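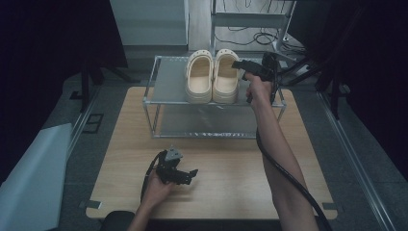 HOME & STORAGE

6 min read

The Joy of a Rack You Can See Through

I have owned wire racks, canvas cubbies and one huge bench that ate half the hallway. None of them made me as happy as two clear acrylic shelves with thin silver rods at the corners!

Clear storage has been creeping out of the bathroom for a while now, and August 2024 finds it by the front door. I love it there. A small two-tier rack takes up so little of the room visually that the shoes get all the attention, and a pair of cream clogs – the chunky kind, with perforated toes – looks as good up there as anything in a shop window.

Clogs might be the perfect shoes for it, too. They hold their shape, they sit flat on those thick soles, and with the heels facing out you can step straight in on your way to the mailbox. I keep one pair on top and leave the lower shelf free for whatever comes off at the end of the day (usually sneakers, sometimes a wet umbrella).

Acrylic does show dust. I wipe mine with a soft damp cloth and skip the paper towels, which left fine scratches on my first one. And try it somewhere other than the floor – a low table by the door saves a lot of bending, and my knees are big fans.

144 shares
9 comments

RELATED
Qaisi's New Entryway Hooks, Tested
Boot Trays for Muddy Months
Inside the Jetura Closet Makeover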